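Search this site Search Enter keywords

Sorting Mixed Small Parts in a Shared Workshop: Bin Layout and Retrieval

Rosalinda Lacson
11/07/2023

1. Background

The Bornton teaching workshop keeps its loose small parts in open bins along the north bench. Fasteners, fittings, brackets, plastic blocks and part-used packaging arrive from several subjects and are put back by whoever used them last. At the end of first semester the store held 622 items that could not be matched to a labelled drawer. This report covers the sorting of that stock and a short study of how bin depth and background colour affect the time needed to find a part.

The work was carried out for the Munasinghe unit on workshop practice. The original scope included the timber offcuts, but these were dropped in week two after the rack was moved.

2. Materials and method

Items were first divided by main material: metal, rigid plastic, film and bags, and other. Metal items were then sorted by form. Threaded pieces were checked against a gauge where the thread was intact. Rigid plastic was sorted by size only. Colour was tried as a sorting key and abandoned, as the plastic stock was too varied for colour groups to be of use to anyone looking for a specific piece.

Two bin types were compared. The deep type is the existing Horkedora tub, 200 mm from rim to floor. The shallow type is a grey tray with low walls. Each bin was loaded with a mixed set of unrelated items laid in a single layer where possible. Items were placed by hand and not arranged further. Film and bags were left in the mix at this stage, as they make up a fair share of what is found in the store on any given day.

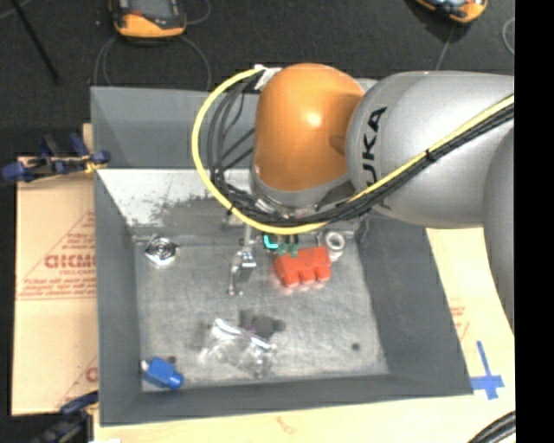

Figure 1. Shallow grey bin with mixed contents, including a red block, a white ring, a small metal bracket and a crumpled clear bag.

The two groups that caused most difficulty were silver metal parts and clear film. A metal part on a grey floor has low contrast and is located mainly by its shadow or by highlights on its edges. A thin upright post, such as that on the bracket in Figure 1, is easy to overlook from directly overhead. Clear film is itself hard to see, and its creases produce highlights that compete with those from metal. It also obscures whatever lies under it. The dark grey object at the bag in Figure 1 is partly seen through the plastic, and its outline is difficult to judge for that reason. Saturated colours gave no trouble in either bin type.

3. Results

Of the original stock, 473 items were returned to labelled drawers. The remainder were either unidentifiable, damaged or of a type for which no drawer exists. Damaged items went to scrap metal or general waste. Unidentified items were kept in a single tray marked "Query" and will be reviewed in October.

Median retrieval time for a named part was 9 seconds in the shallow bin. Times in the deep tub were longer and more scattered, mostly because upper items had to be lifted out first. With film removed, the difference between the two bin types narrowed but did not disappear.

4. Discussion

The sample is small and the same three students did all the retrievals, so some learning effect is likely. Lighting was the ordinary overhead fluorescent and was not measured. A matt floor liner may reduce the reflections noted under glossy plastic pieces. A dark liner would help with silver parts but would be worse for black and dark grey ones. Mid-blue was suggested by the technician and has not been tested.

5. Recommendations

5.1 Replace the deep tubs with shallow bins for mixed returns.
5.2 Remove bags and film before parts go into a returns bin. A separate film bin should sit at the same bench.
5.3 Add drawers for small brackets and for pipe fittings. Floritz inserts fit the existing cabinet without modification.
5.4 Repeat the retrieval trial with a coloured liner and at least one person who has not handled the stock.

Appendix A (drawer list) is held with the workshop copy.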